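What I Learned From Watching a Robot Practice in a World That Isn't There
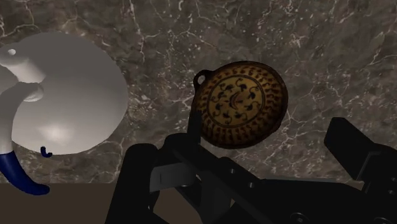
From the simulator at the Vangate open day: the gripper, a patterned disc and a white ceramic piece against a marble wall.

I went to the open day at Vangate this May expecting to be charmed by machines, and I was, though not by the ones I had in mind. The big arms in the front hall drew the crowds, and they deserved them. I watched one stack crates for longer than I would like to admit. But what I have been thinking about ever since was on a screen in a side room with 27 folding chairs, where a project called Hakasero was showing how its software practices handling things before it is trusted with a real arm.

I very nearly walked past. A simulation sounded to me like the thing you show people when the real robot is in the shop. I suspect a good many visitors felt the same way, and that is really why I am writing this, in the hope that the next time you find yourself at one of these events you will give the side room half an hour.

What won me over was the choice of objects. I had pictured gray cubes on a gray floor, and instead there was this lovely round disc, golden brown with black scrollwork all over its face and a little loop at the edge, the sort of thing my grandmother might have hung in a hallway. Behind it was a wall of veined marble! Somebody had cared about those veins. And in front of all that finery were the blocky black fingers of the gripper, looking about as delicate as a pair of bricks.

The presenter told us that fancy backgrounds and odd shapes are there on purpose, so the software doesn't get too comfortable with plain ones. I found that very sensible. My own kitchen has never once been plain, and if a machine is ever going to help an older person put away the dishes, it had better be ready for patterned plates and busy countertops and the teapot with the awkward spout.

I do have a complaint, and I offer it fondly. The talk lasted 20 minutes and only the last 2 were left for questions, which seemed a shame in a room so full of them. A girl in the front row, 11 years old by her own announcement, wanted to know whether the robot knows it is pretending. The presenter laughed and moved on to the next hand. I wish he had stayed with her a while, as it was close to what I wanted to ask myself: how much of what gets learned in there holds up when the plate has weight and can break? We were told that Mwakalinga, the team across the hall, is working on just that, and I would gladly have sat through a second talk to hear about it.

The open day at Dillik, which I attended last year, had no simulation on show at all, only finished machines doing their finished tricks. It was great fun, and the coffee was better. Still, I came home from it with very little to think about. I would ask the people who plan these days to put the practice rooms closer to the front door, with more chairs, and to let the children ask first – they had the best questions at Vangate by a long way.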